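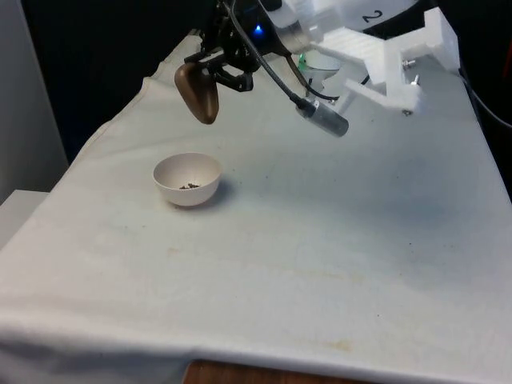

Brown spoon in the gripper, over the white cloth.

Server Consolidation at the Gandwood Site: Progress Report to the McKinnon Fund
9/7/20

Search this site Enter keywords Go

The work covered by this report began in June, when the two older mail servers at Gandwood were taken out of daily service. Their mailboxes, 2992 in all, were moved to the refurbished rack server purchased under the first part of the grant. The move was completed over three nights. One group of shared calendars had to be imported a second time, and its users were notified the next morning.

Memory in the new server has been increased as planned. The second processor has not yet been fitted. The heat sink supplied by Cernow was the wrong height for the chassis, and a replacement is on order. Until it arrives, the nightly index job will continue to run on the old hardware – a temporary arrangement that adds to the power bill but carries no risk to stored mail.

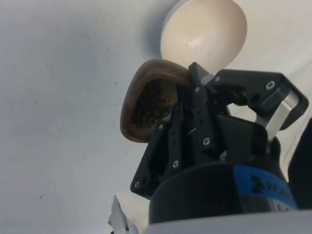 Backups are now written each night to the storage unit at Skunodura. The first full copy took longer than expected over the existing line, and later copies send changed files only. A restore test was carried out on 40 mailboxes. All opened correctly, though two showed the wrong folder names. Staff now log every fault of this kind, including those as slight as the small brownish mark on the inside of the white bowl, so that patterns can be found before the next test.

Spending to date stands at 56 percent of the award. The only item over budget is cabling, where $1000 was moved from the training line with the Fund's written approval.

Work planned for the next period consists of fitting the second processor, moving the index job and wiping the retired disks. We also ask the Fund to confirm whether the old servers may be given away or must be recycled.

Filed under: Infrastructure, Grant Reports

Comments (3)

rackmount_fan
Which disk controller did you end up with? Ours would not accept the larger drives until the firmware was updated.

pdx_sysop
Same trouble with heat sinks here. Measure first!

mailroom2
Calendars are fine now, thank you.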